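Snack Box Project: Progress Report to the Fenby Fund
August 14, 2019
By Maham Kakakhel, Volow Student Welcome

We're past the halfway mark, and I'm so pleased with how this is going! Your grant was meant to put a box of familiar snacks in the hands of every new international student at Jaramillo Hall, and as of this week 201 boxes are packed out of the 412 we promised.

The biggest change since our February report is what goes inside. Students told us (loudly!) that they wanted savory things from home, so Damián Xolalpa went back to our supplier, Troltora, and came away with a much wider list. We now have vegetable snacks with Chinese labels, and the taste testers loved them. The packets are small and light, so we can fit a good mix in each box without going over the mailing weight.
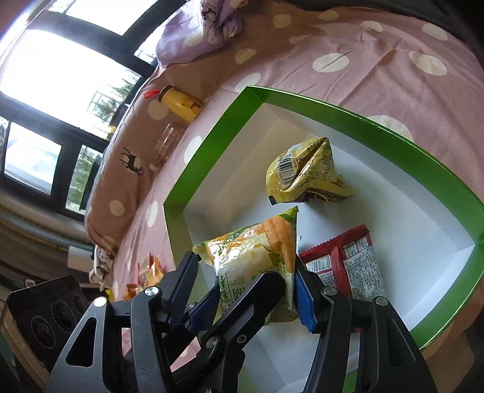 Snack packets and one of the green-rimmed boxes, white on the inside.

Packing goes faster than we planned. We budgeted four hours for each batch and most are done in about 2, mainly thanks to Damián sorting everything by flavor the night before. He has also started a sheet that matches each barcode to an English ingredient list, which will be a huge help for students with allergies. It still has gaps, and we won't seal any box until its contents are on the sheet.

Spending is on track. The one item running over is tissue paper, and we'd like your okay to move a little money from printing to cover it. Maham will send the receipts with the next report.

Sign up for our newsletter to get project updates by email. You can unsubscribe at any time.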